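Last edited 16 Mar 2021 by Ilaria Marras. If you came to the open day and are looking for the cell you saw on the big screen, you're in the right folder.

# Jutano open day: the board test cell

Thank you so much to everyone who joined us for the virtual open day! We had hoped for a few faces from Van der Linden and a couple of students, and we ended up with such a friendly crowd that the question session ran well past its slot (sorry to those of you who had trains to catch). So many people asked for the material afterward that Áine Ó Briain and I decided to tidy it up and put it all in one place, along with the answers we promised and didn't have time to give.

## What we were showing

The demonstration was a simulated workcell in which a robot arm tends a test fixture for circuit boards. Everything you saw on the screen was rendered. We build our cells this way first because it lets us move a bin or a lamp and try again before lunch, and because it's a lovely way to let visitors poke at things without anybody needing safety shoes.

The cell is small on purpose. There's the fixture with a green board in it, a black rack behind, a stack light off to one side, and a red bin and a green bin sitting next to each other at the front. The arm stands on its own pedestal to the left and reaches across.
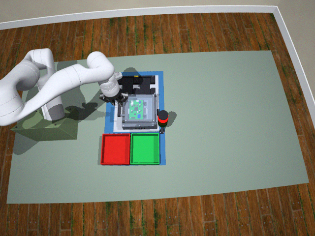

The idea of the job is easy to tell, and I told it many times that afternoon: pick up a board, put it in the fixture, close the lid, let the test run, open the lid, and send the board to green if it passed or red if it didn't. The telling takes ten seconds. Getting an arm to do it politely took Áine most of a winter, and she would like it noted that the lid was the worst of it.

## What's in the folder

- `episodes/` — 50 recorded runs of the demonstration, each in its own subfolder
- `layout/` — the cell as we showed it, plus the earlier layout with the bins farther away
- `notes/` — Áine's talk, lightly cleaned up, and my answers to the written questions
- `visitors/` — the 15 runs that guests steered themselves, shared with their permission

The longest run has 1850 time steps. Most are a good deal shorter, and you can skip the long ones if you only want to get a feel for the motion.

## Questions from the day

**Why is the arm so far over to the side?** We wanted room for the elbow. With the pedestal closer in, the arm could still reach the board, but it had to fold itself up in a way that made everybody wince, and it was slow coming back out. Someone from Favgate suggested turning the pedestal a little, and we do mean to try that.
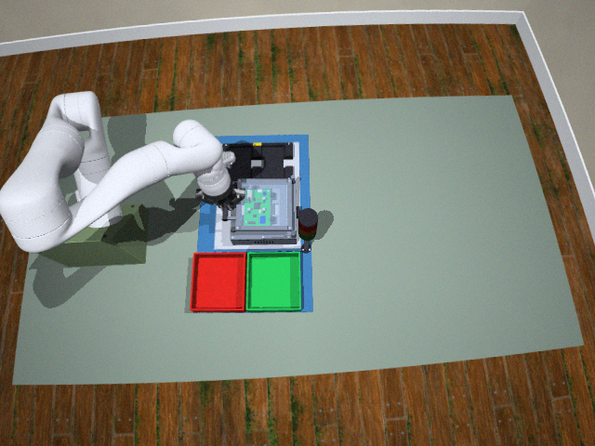 **Can I run this at home?** You can certainly look through the runs. The layout files need Barora, version 2 or later, and a reasonably patient computer. If yours is an older machine, turn the shadows off before you load anything. They're pretty, and they're also where most of the waiting comes from.

**Does the stack light mean anything in the data?** It does! The state of the lamp is saved with every step, so please read it from the file and don't try to work it out from the pictures. The colors can look quite different from one view to the next.

**Will it work on a real cell?** We hope so, and we'd be silly to promise more than that. The grip on the lid handle is the part I'd watch most closely. In simulation the bar is always exactly where we put it, and real hinges sag and stick and have opinions. Áine went over this part slowly in her talk — her notes on the approach angle are worth a read even if you never open the rest.
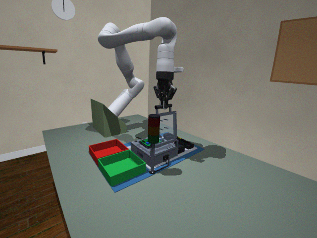 ## Known problems

- A few of the visitor runs stop early. We kept them in, and they're marked `partial`.
- The lid angle is saved in degrees in `episodes/` and in radians in `visitors/`. That one's my fault, and I'll fix it in the next upload.
- The earlier layout has no lamp state at all.

## Using it and reaching us

You're welcome to use everything in the folder for teaching and research, and a short mention of Jutano would be kind. If something won't open, write to me first, and to Áine if it's about the arm. We're planning another open day in June, with more time for questions and a proper break in the middle.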